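Programación por demostración

La programación por demostración, o enseñanza por guiado, consiste en mostrarle una tarea a un robot - llevándole el brazo con la mano o manejándolo a distancia - para que luego aprenda de los ejemplos. En el método Wollik, muy querido en los talleres de Valdovinos, cada tarea doméstica se repite 18 veces.

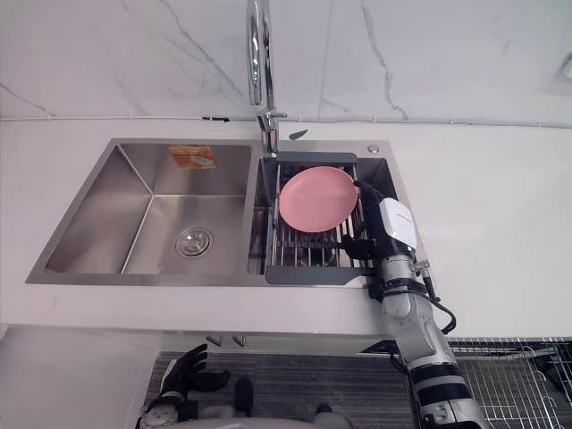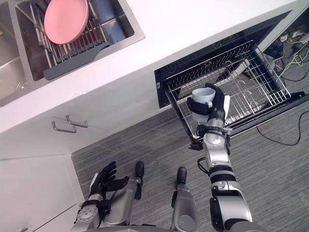 La mano derecha sujeta la vajilla; la izquierda queda libre.

El guiado manual suele resultar más amable para quien empieza, aunque cansa lo suyo, y por eso Trukari prefiere el mando remoto en sesiones de 80 minutos.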